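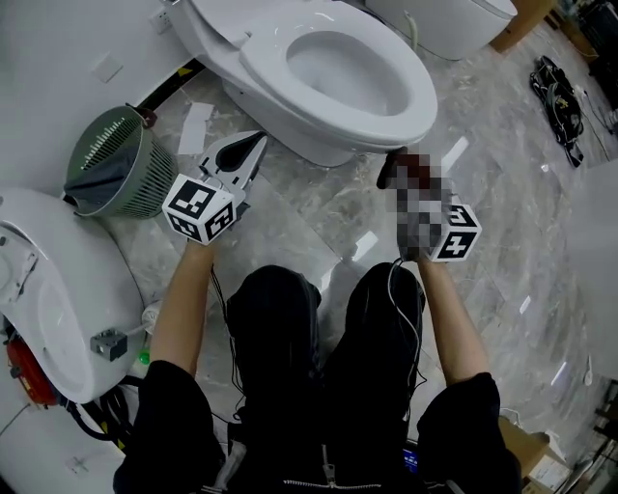

8월, 밤 열한 시가 다 되어 가는 시각

팔이 안 올라간다. 어깨부터 손목까지 전부 내 것이 아닌 것 같은데 기분은 너무 좋아서 잠이 안 온다. 그래서 그냥 일기장을 폈다. 오늘 드디어 부엌 벽지를 끝까지 뜯었다!

아침 여섯 시 반에 눈이 떠졌다. 알람도 안 맞췄는데. 서울 살 때는 알람을 다섯 개씩 맞춰 놓고도 못 일어나던 사람이 벽지 뜯을 생각에 벌떡 일어나다니, 엄마가 보면 기가 막혀 하실 거다. 창문을 여니까 Fokadthorpe 특유의 그 냄새가 들어왔다. 젖은 풀이랑 건초 냄새에 어디서 누가 토스트를 태웠는지 탄내가 조금 섞인 것. 커피를 내리고 어제 남은 감자 샐러드를 서서 먹고, 작업복(이제는 풀 자국이 하도 굳어서 바지가 혼자 설 것 같다)을 입고 바로 시작했다.

부엌 벽지는 지난주에 절반쯤 해 놓았던 것. 그때는 마른 채로 긁다가 석고까지 같이 떠 버려서 울 뻔했는데, Barasa 철물점의 Kibet 씨가 알려 준 방법으로 바꾸고 나서 완전히 다른 일이 됐다. 우선 벽지 표면을 긁개로 살살 흠집을 낸다. 따뜻한 물에 주방 세제를 조금 풀어서 넓은 붓으로 듬뿍 바른다. 그리고 기다린다. 이 기다리는 게 제일 어렵다. 나는 오 분도 못 참고 자꾸 모서리를 들춰 보는데 Kibet 씨 말로는 차 한 잔을 다 마시고 잔까지 씻고 와야 한단다. 그래서 오늘은 정말로 그렇게 했다. 차를 몇 잔이나 마셨는지 모르겠다. 화장실도 그만큼 자주 갔고.

그런데 제대로 불었을 때 벽지가 떨어지는 그 느낌! 칼을 밑에 슥 넣으면 한 장이 위에서 아래까지 쭈욱 딸려 내려온다. 소리도 좋다. 쩍 하는 것도 아니고 스윽 하는 것도 아닌 그 중간 어디쯤. 창문 옆 한 폭은 거의 통째로 떨어져서 혼자 소리를 질렀다. 옆집에 들렸을까 봐 잠깐 조용히 있었다.

제일 재미있는 건 밑에서 나오는 것들이다. 맨 위가 베이지색 잔줄무늬, 그 밑이 오렌지색 큰 동그라미, 그 밑에 초록 바탕의 작은 배 그림. 배! 돛이 달린 조그만 배가 줄지어 가는 무늬다. 이 부엌에서 누가 저 배들을 보면서 설거지를 했겠지. 색이 많이 바랬는데 찬장 뒤에 가려져 있던 부분은 초록이 아직도 쨍하다. 손바닥만 한 조각을 세 장 골라서 책 사이에 끼워 두었다. 잘 마르면 액자에 넣어서 현관에 걸고 싶다.

배 무늬 밑은 맨 석고였고 거기에 연필로 숫자가 적혀 있었다. 121. 그 옆에 짧은 금이 하나 그어져 있고. 벽 길이를 재면서 적은 건지, 벽지 값 계산인지, 사람 키인지. 줄자를 가져와서 여기저기 대 봤는데 바닥에서 그 금까지는 전혀 딴 숫자가 나왔다. 인치로 재도 안 맞고. 한참을 쪼그리고 앉아서 생각했는데 모르겠다. 페인트를 칠하면 덮일 텐데 아까워서 그 자리만 작게 남겨 놓을까 고민 중이다. 가장자리에 얇은 나무 테두리를 둘러 주면 꽤 근사할 것 같지 않나? 언니한테 사진 찍어 보냈더니 "그냥 칠해"라고 답이 왔다. 언니는 낭만이 없다.

점심때 Wekesa Kashindye 씨가 담 너머로 호박을 건네주셨다. 애호박보다 훨씬 굵은 놈으로 두 개. 밭에서 감당이 안 된다고 하신다. 지난번에 받은 것도 아직 냉장고에 있는데 도저히 거절을 못 하겠다. 대신 들어와서 배 벽지를 좀 보시라고 했더니 장화를 벗고 양말 바람으로 들어오셔서 한참을 들여다보셨다. 그러더니 자기 집 계단 밑 창고에도 똑같은 게 있다는 거다! 옛날에 Gadby 시장에 벽지 파는 트럭이 왔는데 온 골목이 거기서 샀다고, 전에 살던 할머니한테 들으셨단다. 그러면 이 골목 집들이 한때는 전부 초록 바탕에 배가 떠다니는 부엌이었을 수도 있다는 얘기잖아. 생각만 해도 신난다. Kashindye 씨는 창고를 치우는 날 불러 주겠다고 하셨다. 호박 얘기를 한참 더 하다 가셨다. 꽃을 따서 튀겨 먹으라고, 속에 치즈를 넣으라고.

오후에는 버스를 타고 Gadby에 나갔다. 한 시 사십 분 버스. 퍼티랑 사포랑 마스킹 테이프가 다 떨어졌고, 무엇보다 페인트를 정해야 했다. Wemby라는 페인트 가게는 시장 골목 끝에 있는데 들어가면 벽 한 면이 전부 색 견본이다. 나는 여기가 너무 좋다. 흰색만 해도 끝이 없다. 우유 같은 흰색, 분필 같은 흰색, 약간 분홍이 도는 것, 밤에 보면 회색이 되는 것. 처음 갔을 때는 흰색이 흰색이지 했는데 이제는 나도 견본을 창가로 들고 가서 이리저리 비춰 보는 사람이 되었다.

작은 시험용 깡통을 두 가지 사 왔다. 하나는 버터 색에 가까운 노란색, 하나는 배 벽지의 초록과 비슷한 색. 원래는 무조건 노랑으로 갈 생각이었는데 아침에 그 초록을 보고 나서 마음이 흔들렸다. 견본집에 벽지 조각을 대고 한 장씩 넘겨 봤더니 11가지 넘게 비슷한 게 나왔고, 점원이 옆에서 같이 골라 주었다. 둘이 머리를 맞대고 이건 너무 파랗다, 이건 병원 같다 하면서. 마지막에 남은 색은 이름이 '젖은 이끼'였다. 이름은 좀 그런데 색은 정말 예쁘다.

돌아오는 버스를 놓쳐서 빵집에서 사십 분을 앉아 있었다. 살구 타르트를 먹었다. 옆자리 아이가 내 머리카락에 붙은 벽지 조각을 뚫어지게 보고 있어서 떼어 봤더니 오렌지색 동그라미가 반쪽 붙어 있었다. 그 머리로 온 시내를 돌아다닌 것이다. 그래도 좋다고 웃고 있었으니 점원이 나를 어떻게 봤을지.

집에 와서 바로 창문 옆 벽에 두 색을 네모나게 칠했다. 석고에 물기가 다 마르지 않았으니 기다려야 한다는 걸 아는데 못 참았다. 저녁 빛에서는 초록이 이긴다. 확실히 이긴다. 노랑은 빛이 비스듬히 들어오니까 카레 색이 되어 버린다. 아침 빛에서도 봐야 하니까 결정은 내일로 미루지만 벌써 머릿속에서는 초록 벽에 나무 선반을 달고 접시까지 다 올려놓았다. 선반은 받침을 쇠로 할지 나무로 할지 그것도 정해야 하네. Kibet 씨네 가게에 검은색 쇠 받침이 있던데 값을 안 물어봤다. 내일 물어볼 것.

저녁은 물론 호박. 채 썰어서 소금에 잠깐 절였다가 부침개를 했다. 여기 밀가루는 우리 것이랑 좀 달라서 매번 반죽이 되거나 질거나 하는데 오늘은 웬일로 딱 맞았다. 가장자리가 바삭바삭하게! 간장에 식초 넣고, 고춧가루는 아껴서 조금만. 접시에 담아서 Kashindye 씨 댁에도 가져다드렸더니 문간에 서서 한 장을 그 자리에서 다 드셨다. 이름을 적어 달라고 하셔서 '호박전'이라고 한글로 크게 써 드렸다. 냉장고에 붙여 놓으시겠단다.

설거지를 하면서 배 무늬가 조금 남은 구석을 봤다. 찬장 뒤, 손이 잘 안 들어가는 곳이라 일부러 남겨 둔 데다. 옛날 그 사람도 이 자리에서 그릇을 헹구면서 같은 배를 봤을까. 물론 그때는 수도꼭지 자리가 달랐을지도 모르지만.

내일 할 일을 적어 두고 자야겠다.

- 석고 파인 곳 퍼티 바르기 (창문 밑, 문 옆 긴 금)
- 아침 빛에서 색 두 개 다시 보기
- Kibet 씨한테 선반 받침 값 물어보기, 긁개 날도 새로 사기
- 벽지 쓰레기 봉투에 담아 뒷문으로 내놓기
- 엄마한테 전화
- 남은 호박...

돋보기로 아까 그 연필 글씨를 다시 봤는데 121 앞에 아주 흐린 글자가 하나 더 있는 것도 같다. J인가, 숫자 7인가. 전등 밑이라 잘 안 보인다. 내일 해가 들면 제일 먼저 그것부터 봐야지. 이제 정말 잔다. 손톱 밑에 낀 풀은 아무리 씻어도 안 빠진다.

최근에 쓴 일기
마른 벽지를 긁다가 망한 날
현관문 경첩과 씨름하기
Gadby 시장에서 사 온 접시들
처음으로 담 너머에서 호박을 받다
계단 세 번째 칸이 삐걱거린다
짐 상자를 열었더니 겨울옷만 나왔다

문의는 방명록에 남겨 주세요 | © Fokadthorpe 집수리 일기. 글과 사진을 옮기실 때는 먼저 말씀해 주세요 | 맨 위로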